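Plodthorpe Cider Days: new layout and serving rules for November
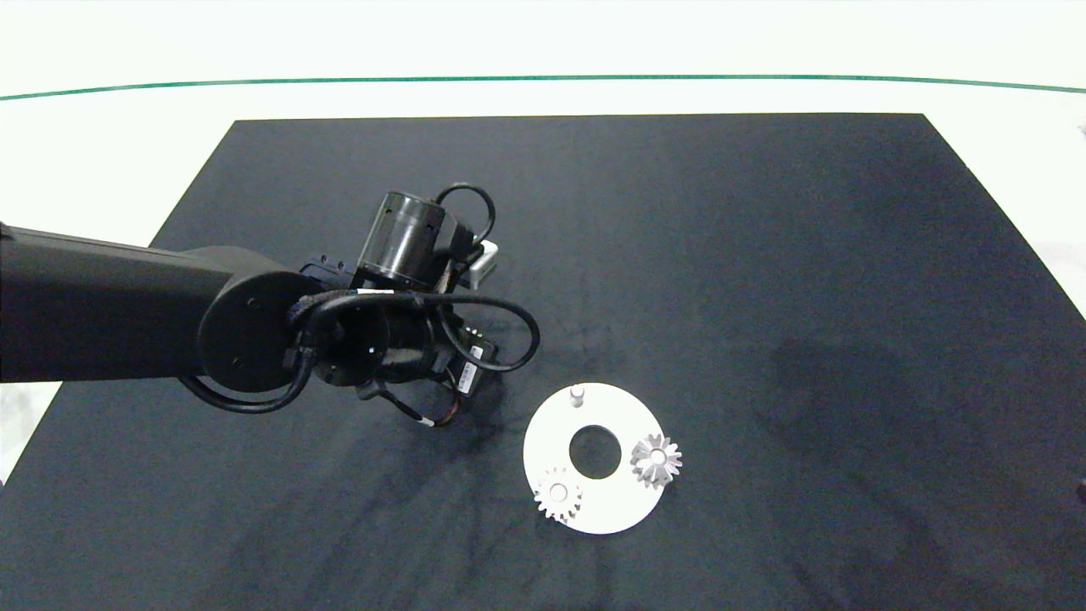

A dark mat on a white tabletop.

The press barn will be closed to the public for this year's Cider Days. All pouring moves to the lower yard, where the tent holds 82 seats at shared tables. Entry is by timed ticket, and each session runs 73 minutes. Tickets are not valid for a later session.

Food is limited to two kitchens. Skallcombe is serving baked apples and pork rolls on the north side of the yard. Voß has the south side with potato pancakes, fried to order and sold in portions of three. Both take cards only. Waiting times last year reached around 65 minutes at peak, so pancake orders can now be placed at the gate and collected by number.

Mugs carry a deposit, refunded at the exit against an undamaged mug. Last year 1,813 mugs were issued and the return counter ran out of change twice – a second counter will open beside the cloakroom.

The dry cider comes from the Tedia orchard and is poured from the cask at cellar temperature. The sweet cider is bottled. An alcohol-free pressing is available at both bars at the same price as the dry.

Dogs are allowed in the yard on a lead but are not admitted to the tent. Strollers can be left at the cloakroom. Group bookings of ten or more go through Lilibeth Estrella, and stall questions through Rhea Tan at the yard office. Booking opens 15 Sep 2020.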